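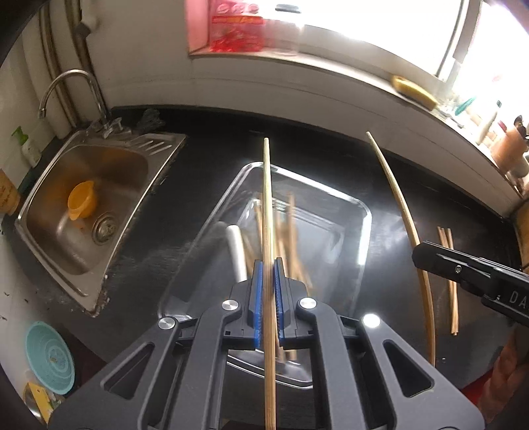
From: Golshifteh Heydari
To: club list
Date: February 8, 2019
Subject: Re: chopstick task, who has kitchen hours left?

Hi all,

Sorry for the slow answer, I had two labs due and my phone has been living in a drawer. I'll paste in Omid's message so the new members can follow along, and then reply underneath.

Omid Taheri wrote:
> Hey everyone, quick one. The Zatatano rules got updated again and the
> utensil task now has to be learned from hand demos, no scripted
> motions. We need 300 good demos before the practice round and I make
> it 22 that I'd be happy to hand in. Who can do hours in the kitchen?
> Also, do we stick with chopsticks or switch to something easier like
> the spoons? I vote spoons. My wrists vote spoons too.
> Omid

Okay! So first of all, I vote chopsticks, and I'm going to be stubborn about it. Spoons are lovely, but every other team is going to do spoons, and the marking sheet gives extra for thin objects. Plus I've finally got the feel for it. You want to come in slowly with the pads well open, line up with the stick you want, and only then squeeze. If you squeeze while you're still turning, it rolls out of the pads and you've lost it under the others (ask me how I know).

The other thing I've worked out is that a container with everything mixed together is much better practice than chopsticks on their own. I know it makes each demo longer. But back in January we did that whole batch with the sticks laid out nicely and spaced apart, and the model we called Putine was brilliant at exactly that and hopeless the minute two of them were touching. So please leave them crossing over each other, and leave the flat handles and the spoon in there too.
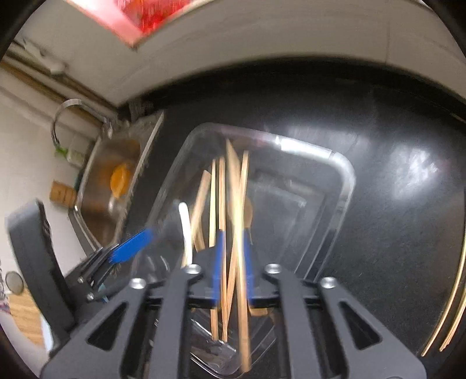 Speed is my next grumble, and I'm as guilty as anyone. When I played back my own demos last night a good chunk of them were smeary right at the moment of the grab, because I was whipping my hand around to get finished. Please count one-two in your head once the pads are around the stick, then lift. Around 60 of mine are going in the bin for this, so no judgement at all if some of yours do too.

A few bits and pieces while I'm here:

Whoever is labelling, Omid's folder is called Hiller and mine is Rahimi. Don't merge them yet! The clocks don't match and I want to fix that first.

If a pad starts to feel loose, stop and tell me, and please don't glue it. I have spares in my locker and it takes a minute to swap.

Money. We've got $2,000 from the faculty and it has to cover the travel, so no new grippers this term, I'm afraid. Look after the ones we have.

I can do mornings all next week if somebody will pair up with me. It goes so much quicker with two people, and I'll bring the good biscuits. Omid, if you still want spoons after another hour of this, I'll hear you out, but you have to do the hour first.

Reply to the list please, not just to me, so that we don't all turn up at once like last time.

Cheers,
Golshifteh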